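Ticket: Spare pads and pair count for the table-clearing work
Queue: Equipment and budget
Raised by: Ieuan Cadwaladr
Status: Open, waiting on quote
Linked: Prernetti order, Stalance budget line

Summary
We need to settle how many hand-held grippers to buy for the household rubbish tasks before the November order closes. The current draft has a single pair per kitchen and no spare pads. I think both are wrong and I'd like the budget line changed before Friday.

What we have now
Two-person clearing at a kitchen table. Foam fruit nets, paper wrappers and thin plastic bags, with a lined bin on the table. The grippers are the black ones with ribbed blue pads. The linkages are held on pivot pins, and the pins are what the Prernetti service sheet asks us to check between sessions.
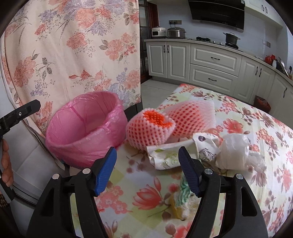
Kitchen table set-up, bin at the left, with the lighter items still on the cloth.

Problem 1: pads
The pads are listed as a wearing part. The draft budget treats them as part of the gripper, so if one splits we would have to claim a whole unit. I asked Prernetti for a price on pads alone and they said they only sell them in a box of 21. That is more than one kitchen needs, but Châu has offered to hold the stock and share it across sites.

Problem 2: range of objects
The spec we wrote for the tender says "rigid household objects". Most of what the operators handle is nothing like that. Thin bags crumple, nets squash, and paper cups get flattened and have to be held by the body with a pad on each side. If we buy the harder pad option to save money we'd be buying for the wrong job.
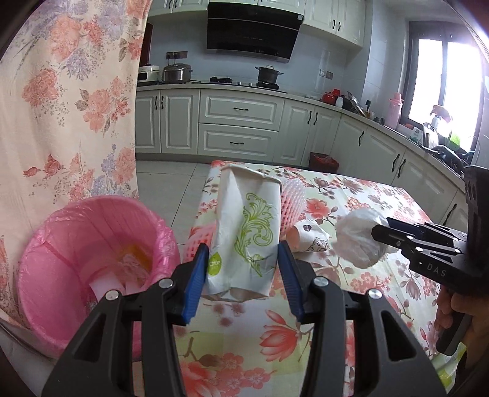

Estavix quoted for the harder pads only and did not answer the question about soft items. I've written to them again. Until they reply I would leave them out of the comparison, because their price can't be set against the other one.

Figures so far
Prernetti, two pairs of grippers with standard pads: 2349
Box of pads: 900
Ceiling on the Stalance line: 4000

Both together come to 3249, which leaves 751 for bin liners, tablecloths, carriage and anything we've forgotten. Carriage hasn't been quoted yet. All figures are before VAT.

Steps tried
1. Asked whether the pads from the older order would fit. They don't — the screw spacing is different.
2. Asked Prernetti to split the box. Refused.
3. Asked Châu whether the other site could lend a pair for the month. They can, but only in the mornings, and the kitchen is booked from 2 p.m.
4. Checked whether the bin liners could go on the general consumables code. Finance says yes if they're ordered separately.

Update, 10.40
Châu confirmed the pad stock can sit in the same cupboard as the chargers. No cost to us. I've taken storage off the list.

Update, 15.15
Went through the task list again with the purchase in mind. The mixed piles are the ones that should decide the pads: a sponge, a twisted cloth, tissues, nets and wrappers all within reach of each other. Each of those wants a different amount of squeeze. I have changed the wording in the request from "rigid household objects" to "mixed household waste, mostly soft". 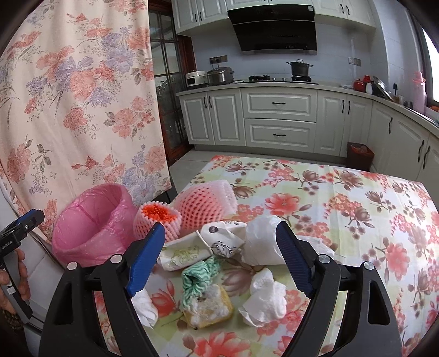
Page last changed: Friday, 16.05

Still to do
Get carriage in writing from Prernetti. Last time it was left off the quote and turned up on the invoice.
Chase Estavix once more. If there's no answer by the time the order goes in, close their part of the ticket.
Decide who signs for the pads. They'll be used at two sites but paid for from one line, and Stalance will ask.
Order a few extra tablecloths. The sponges and wrappers go straight on the cloth and we should expect to change it more often than the plan allows.

Requested decision
Approve two pairs and one box of pads from Prernetti, standard pads, charged to the Stalance line. Liners to go on consumables under a separate order. If the pads can't be approved now, please approve the grippers on their own and keep this ticket open for the rest — I don't want the whole request sent back over one item.

Reply address is the queue, please, and copy in Châu on anything about storage.

Ieuan Cadwaladr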